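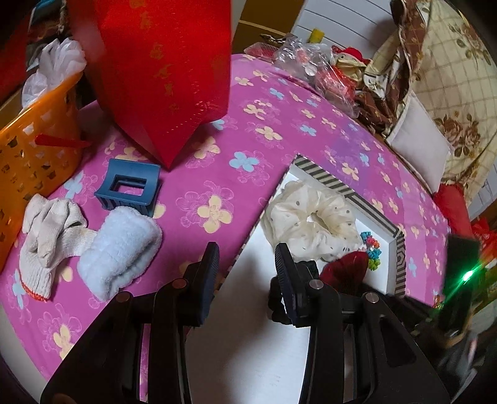 What is a gift box, and how does it differ from ordinary packaging?
A gift box is a container meant to be handed over along with what it holds. Ordinary packaging only has to get goods from one place to another, though plenty of boxes are sold as doing both.

Gift boxes are usually made of paperboard, in one of two types. Folding boxes ship flat and are put together by the buyer. Rigid boxes, also called set-up boxes, arrive in their final shape and cost more to store and ship.

Claims

Sellers often say that a rigid box makes the present inside seem more valuable. The evidence is thin. A much-repeated survey by the Prolldale paper works put the question to 579 shoppers, but it asked them to compare photographs, and the firm sold rigid boxes. Elvira Espinoza, who went back over the answers, found that the preference all but vanished once prices were shown.

The label "keepsake box" is equally loose. It has no agreed meaning in the trade and may be applied to any box with a lid. Lăcrămioara Avram followed 100 households in Pekport after the winter holidays and reported that 31 still had a given box in use by February, most often for buttons, receipts or cables. Her figures relied on what people told her and have not been repeated.

Origins

The Heinonen workshop is sometimes credited with the first striped border. Its own order books list the pattern as bought in from Gesell, and older borders of the same kind are known.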